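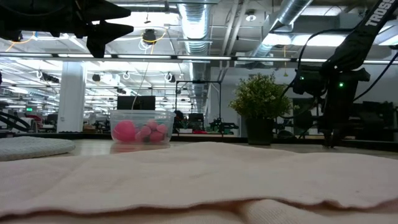

Ingeborg Fuchs asked in her comments on the last report why small items are still stored in clear containers when the grant application named closed boxes. The change was made in September and is covered under item 2. The remaining items follow the order of the work plan.

1. Status of the work plan

The Tanden sorting room is in use. Tables, containers and table coverings have been placed according to the layout approved for Clermont, with one change: the soft goods are now laid out at the front of the table and the containers stand behind them. In the earlier layout users had to reach over the containers to fold fabric.

A total of 383 items had been entered in the stock list at the close of the reporting period. Of these, 33 have no assigned place. Most are single pieces from incomplete sets. They are held on the lower shelf until the next review.

2. Containers

Clear plastic containers with a raised rim replaced the closed boxes for balls and other small round items. With closed boxes, users opened several before finding the right one and often left the lids off. With clear containers the contents can be checked without handling. The rim gives a grip for lifting and keeps the top layer from rolling out when the container is filled to the normal level.

Balls of different sizes may share a container if they are close in color. We tried sorting by size first and dropped it after two weeks. Users put the balls back by color regardless of the labels. The labels have been reprinted to match.

The containers have no lids and cannot be stacked when full. Shelf space is therefore used less well than planned. Twal has been asked to quote for a second shelf unit. The quote had not arrived when this report was written.

3. Fabric and mats

Large fabric sheets remain the slowest item to put away. One person needs about 394 seconds to fold and shelve a full set, against a target of 300. Wrinkling is not treated as a fault unless the folded sheet no longer fits its shelf space. Marks and speckles are noted in the stock list, and the sheet stays in use.

Round mats are stored flat. Rolling was tested and given up, as the edges did not lie flat afterward.

4. Budget

Spending on containers and labels is within the approved line. An amount of 1000 is requested to be moved from the line for closed boxes to the line for shelving. No change to the total is requested. The unopened boxes were returned to Fullar and the credit note is attached to the accounts.

5. Open points

Approval of the budget transfer.
Decision on the 33 items without a place.
Second shelf unit, subject to the quote.
Revised target time for fabric sheets, to be proposed in the next report.

Leonie Hollenstein
Oct 3, 2022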